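Galten Strait Talks Kit
A ceasefire and treaty negotiation set for classrooms, clubs and long evenings

Made by Wegener | Ages 13 and up | In stock

Overview

If you've ever read the news about a border dispute and caught yourself saying out loud that somebody ought to get those people into a room together, then this is the set for you. The Galten Strait Talks Kit puts your group in that room. There's a narrow stretch of water, there are two neighbors who both claim it, and there are five other governments who all say they only want peace and who all want something else besides (a pipeline, a naval base, a quiet election at home). You have one session or several to bring them to a signed agreement, and I'll warn you now that your first treaty will probably be a terrible one. Ours was! We gave away a fishing port in a side clause and didn't notice until the signing.

The kit was written by Leif Boström, who taught international relations to high school seniors for many years and got tired of simulations where everyone just votes at the end. In his version a delegation can walk out, impose sanctions, close its airspace or call home for instructions, and each of those things costs something. It's not a war game, and there are no armies to push across a map. Troops do turn up in the briefing papers, and their movements are reported by sources you may or may not want to believe.

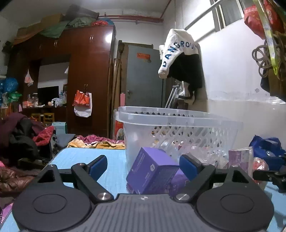 Purple box and white basket

What comes in the box

Seven delegation folders, each with a public position, a private one, and a note from the head of government that should stay folded until the chair says otherwise
38 event cards covering the stretch before, during and after the talks
A fold-out map of the strait and both coasts, with the disputed line drawn twice, once by each side
Draft treaty sheets, with plenty of room in the margins
A chair's handbook with timings for short and long sessions
A pad of press releases for delegations who would like to leak something

How a session runs

The chair reads the opening situation, hands out the folders and gives everyone a little quiet reading time. Please don't skip the quiet reading, however eager people are. After that the talks go in rounds, with formal statements first and corridor time afterward, and the corridor is where nearly all the real business gets done. An event card is drawn between rounds. Some are dull on purpose, a trade figure or a polite letter, and some will turn the table upside down. There's one about a grounded patrol boat that has ended more friendships in our back office than I'd like to admit.

A short session fits into a double class period. The long version covers 18 months of the dispute and can be spread over a term, one round per meeting, which works beautifully with a debate club that meets after school. Wiebke Haberkorn ran it that way last May with her evening class of grown-ups and wrote to tell us that the sanctions round went on well past closing time, and that two of her delegates were still exchanging notes in the parking lot.

Who it suits

Teachers of history, civics and government are our most regular customers, but plenty of kits go to libraries, reading groups and families with opinionated teenagers. You don't need any background in diplomacy. The handbook explains veto, ceasefire line, demilitarized zone, observer mission and the rest in ordinary words, and there's a glossary in the back for anyone who likes to look things up without asking. With fewer people, pair up the smaller delegations as the handbook shows. With a big class, give each folder to a team and let them choose a foreign minister, a spokesperson and somebody to keep track of what was promised.

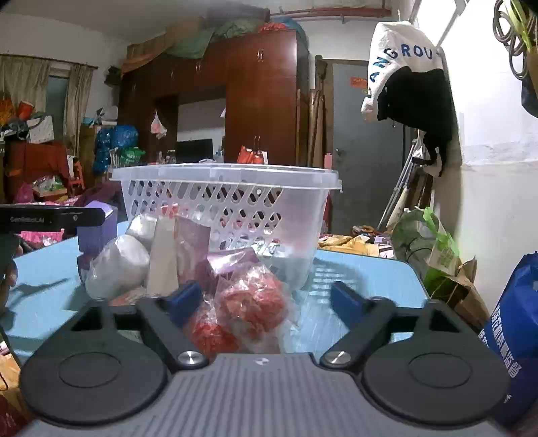 Bagged items and a light blue tabletop

Changes in this edition

The older edition had a rule about secret treaties that confused nearly everybody, me included, so Leif has rewritten it from scratch. Sanctions now bite a round later than they're announced, and the observer mission has its own page. The map is printed on heavier paper. If you own the earlier set, the update pack has the new cards and the new handbook, and your old folders will work perfectly well with it.

Goes well with

Vivgate Press Room, an add-on that gives part of your group the job of reporting on the talks, with deadlines and an impatient editor
Brurnby River Accord, a gentler water-sharing negotiation for younger players or a first try

Ordering and spares

Treaty sheets and press pads can be reordered separately, and the chair's handbook is sold on its own for schools that want one for each teacher. If a folder goes missing, write to us with the name of the delegation and we'll send a new one. Schools may pay by purchase order.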